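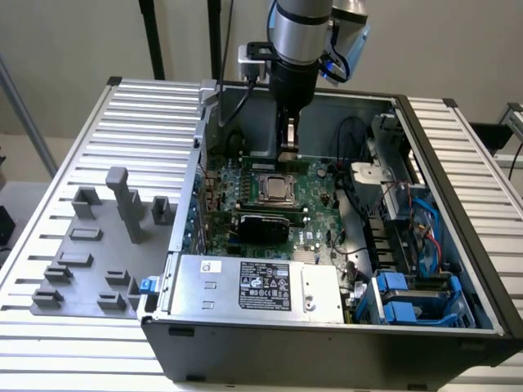
Bench helper wanted, desktop computer repair and refurb

Hi, I'm Liam Garside and I run the refurb bench at Batine in Torevside. I'm looking for someone to join me from February, 19 hours a week, mornings if you like (I'm usually in by eight, but I won't make you do that!).

Most of the work is old office towers. You'd take off the side panel, blow out the dust, swap memory and power supplies, put fresh paste on the processor and get everything back together with the right screws - we have a jar of the wrong ones. You'll also write up each machine on its card, and please write so I can read it.

I don't mind if you've never had a paid repair job. If you've built or fixed a few PCs at home and you're patient with tiny connectors, I'd love to hear from you. You do need to be able to lift a full tower onto the bench.

The first 3 weeks are paid training alongside me. To apply, drop a note at the Batine front desk and tell me about the last computer you opened up.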